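Home | Books | Events | Reviews | Ask Us | Contact

Book launches and poetry evenings: your questions, answered without the bunting

By Domingo Ojeda
Wednesday, April 3, 2024
14 comments | 31 shares

I have been going to book launches for longer than is good for anyone, and I run the events page here at Cistside. The same questions come in each spring, when the publishers wake up. I've put my answers in one place. The publishers won't like all of them.

What is a book launch for?

Selling books, in theory. Watch the table by the door and you may come to doubt it. At a typical launch the author's family buys a copy each, the author's old colleagues buy one between them, and everyone else has a drink. I suspect most launches are held to please the author, and I have no great quarrel with that. Writing a book is a long slog and a party at the end of it seems fair. I only wish the invitations would stop calling it a landmark.

Do I need an invitation?

Usually you don't, whatever the card says. "Strictly by invitation" tends to mean the organisers are worried that too many people will come, and this is a worry I have rarely seen come true. Send a polite email to the publisher, give your name and ask if there is room. If a launch has a dinner attached, that part will be closed, and you should leave when the trays stop coming round.

The listing says 6.30. When does it start?

Not at 6.30. The doors open then. The speeches begin when the chief guest has been found and fed, and that can be a good while later. If you have a train to catch, sit at the back near the aisle.

Is the music worth going for?

Sometimes it's the best thing there. A decent player given 20 minutes and a quiet room can make you forget the chairs. More often the musician is asked to play while people talk, then asked to stop halfway through so that somebody can thank the sponsor. I don't know why players put up with it. If the listing gives the performer's name and says what they will play, that's a fair sign the thing has been planned. "Followed by live music" tells you very little.
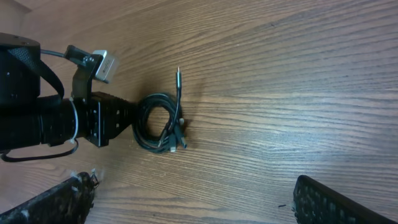
The same goes for readings. An actor reading a poem aloud can open it up, or can bury it under sighs. I prefer to hear poets read their own work, even the mumblers, although I know plenty of people who would sooner have the actor.

What happens in a panel discussion?

Three people who have read some of the book talk to one person who wrote it. The moderator asks a question that is longer than the answers. Then there is a round of questions from the floor, in which a man stands up to say that he has more of a comment. I wish I were making this up for effect. Good panels do exist. They tend to have two speakers, a moderator who has marked pages with slips of paper, and a clock everyone can see.

The blurb compares the book to a classic. Should I believe it?

Ask who wrote the blurb and whether they share an agent with the author. Last year I was sent a novel called Pusitlow, set in a river town in 1854, and the back cover promised me "a lost world restored". It was a decent story about a ferry, with rather a lot of weather in it. I'd have enjoyed it more without the promise. Nostalgia sells, and publishers know it, so any book with an old house and a grandmother will be described as an elegy. Read a page from the middle before you pay.

How much of the audience is there for the book?

Hard to say. I once helped at the door for the launch of a poetry collection, Tian, and we ticked off 189 names. The shop sold 3 copies. The poet was delighted with the turnout and told me so twice, and I hadn't the heart to show her the till roll. It's a good collection, by the way. I still have mine.

Do company sponsors affect what gets a launch?

They say they don't. I have no proof either way. I do notice that the evenings paid for by Vunamex, who have been generous with the canapés this season, lean towards memoirs and handsome picture books, and that I have yet to be asked by them to hear a first-time poet. Make of that what you like. The food was very good.

Must I buy the book?

No. You will feel that you must, mostly at the moment when the author looks up from the signing table and smiles. If you did like the reading, buy it there and then. You'll mean to order it later and you won't. If you didn't, "I'm so glad I came" is a useful thing to say, and quite often true.

Can I bring old books to be signed?

Ask first. Most authors are happy to sign one or two older titles if you've bought the new one. Turning up with a carrier bag full of them is bad manners when there is a queue, and the author will guess that you mean to sell them.

Will you list my event?

Probably, if you send me the plain facts: title, author, place, start time, whether there is a charge, and whether there are stairs. Please don't send the poster as the only copy of the details. I will cut the words "mesmerising", "soulful" and "glittering" wherever I find them. A listing doesn't mean I'm recommending the evening, and it doesn't mean I'll be there.

Will you review my book if I invite you to the launch?

I'd want to read it first, so send the book ahead of the invitation. I keep the two apart as far as I can. It is hard to be fair about a chapter when you have just eaten someone's samosas.

14 comments | Share | Back to Ask Us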